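Two-tier dish rack: plates on top or bottom?
Kitchen & Housekeeping > Small kitchens
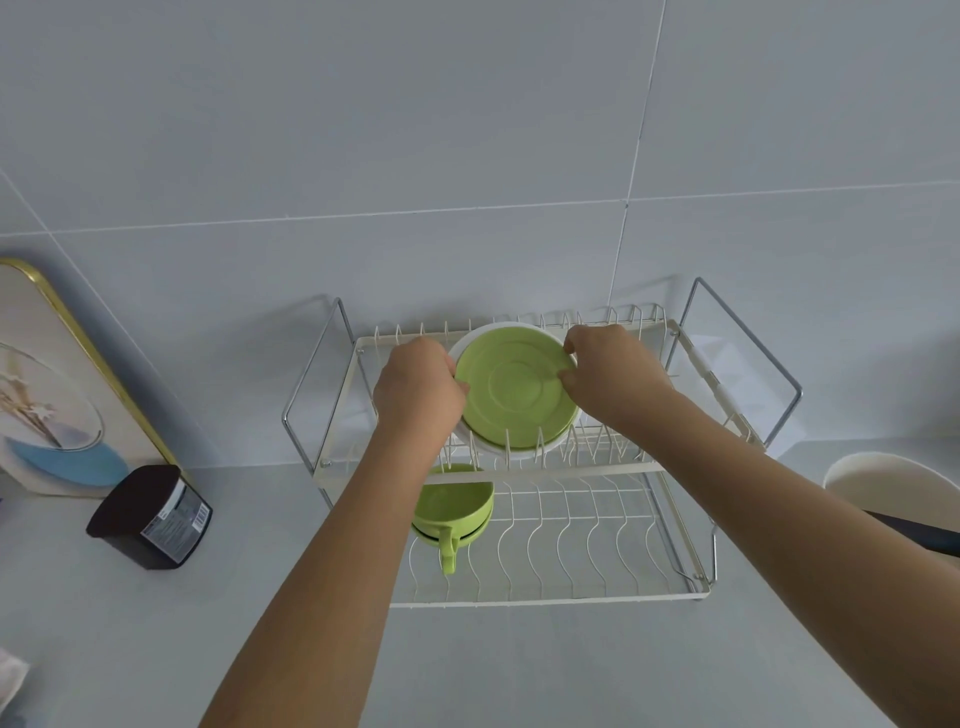
Green plate going in the top tier, mugs underneath.

mcele_12
Posts: 832
I put plates in the top tier and mugs on their sides in the bottom. My sister says I have it backward. How do you load yours?

Trodora
Posts: 3495
Your sister is right. Plates are heavy. With a full row up top my old Bivetti rack tipped forward when I pulled one out.

ngubane_k
Posts: 1428
Disagree. Plates drip straight down and dry fast. Mugs take longer wherever you put them. I'd turn them all the way upside down though, on their sides they hold a puddle.

mcele_12
The handles catch on the wavy wires if I do that. I tip them out first.

Trodora
Then put a towel under the rack and move the plates down. Try it for a week.

ngubane_k
She'd have to lift the top tier every time she wants a plate. No thanks.

mcele_12
Tried it last night. Dinner plates hit the upper tier, so they're back on top. Small bowls fit below fine.

Mpho Cele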